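## 4. Residence claims and membership rolls in Minness and Omik

### 4.1 Definitions

We use "roll" for any list of persons that a self-declared state treats as its citizens, whatever name it gives the list. A roll can be open (entry by web form), conditional (entry after payment or an oath) or closed (entry by decision of a named body). Minness has kept an open roll from its founding. Omik began with an open roll and moved to a conditional one when its second charter was adopted. The change matters for what follows, as the two rolls can be compared directly only for entries made under the first charter.

A residence claim is a separate thing. It is a written statement that a person on the roll lives, or intends to live, on the land the project claims. Neither project requires one. Both accept them, and both print them in their gazettes without checking them against any outside record. We treat the claims as statements of intent and draw nothing from them about where people sleep.

### 4.2 Sources

The Minness roll was supplied by its registrar, Aksel Bach, as a spreadsheet export dated Nov 4, 2019. It holds 761 entries. Each gives a name, a country of existing citizenship, a date of entry and a free-text field headed "reasons". The last field is blank for many early entries, which were copied by hand from a paper ledger.

The Omik material is thinner. The project publishes its roll as a series of gazette notices, and the notices for one August are missing from every copy we could find. Khoa Tiêu, who edited the gazette during the first charter, lent us his own set of proofs, and these fill part of the gap. Where proof and printed notice differ in the spelling of a name, we follow the printed notice.

We also carried out 41 interviews with persons on one roll or the other. Interviewees were asked how they had heard of the project, what they expected from membership, and whether they had told anyone in an official position about it. Interviews were held in English or German and coded with the Manolakis scheme, a set of categories first drawn up for work on diaspora associations. Two of its categories – inherited membership and military service – had no use in our material and were dropped.

Figure 3. Two robot arms over a square table, with three circular motor components between the grippers.
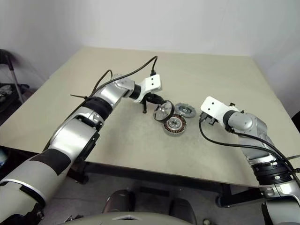
The coding was done twice. In the first pass each transcript was read in full and marked by one coder. In the second, passages marked as "purpose" were taken out of their transcripts, put in random order and marked again without reference to the speaker. Disagreements between passes were most common where a speaker gave a legal reason and a personal one in the same sentence. Such passages now carry both codes.

### 4.3 The 30-day rule

Under its first charter, Omik struck from the roll any person who failed to confirm an entry within 30 days. Minness has no such rule. We expected the Omik roll to be shorter but more active for this reason, with activity measured by votes cast in charter referendums and by letters printed in the gazette.

The gazette supports this only in part. Confirmed members do write more letters, yet a large share of the letters comes from a small group who had joined before the rule was made and were exempt from it. With that group set aside, the two projects look much alike. Referendum turnout is harder to judge. Omik reports turnout as a share of confirmed members, while Minness reports bare totals and does not say how many people were eligible on the day.

Both projects have used Stastance, a commercial membership package, to send out ballots. The software records a ballot as delivered when the mail server accepts it, so a dead address at a live provider may still count. Bach told us that he corrects for this by hand once a year. We have not applied a correction of our own.

### 4.4 Land and the gazettes

Residence claims cluster in the months after a land announcement. In Minness, the longest run of claims follows the notice that a plot of 80 hectares would be divided among members. The plot lies inside the borders of a recognized state, and the notice does not mention title. Few of the interviewees who had filed claims in that period raised the question of title before we did, and most took the claim to be a place in a queue. Omik's notices are more guarded on this point. They use the word "allotment" – never "ownership" – and refer the reader to the charter, whose land article was left blank until the second version. Section 5 takes up the wording of that article.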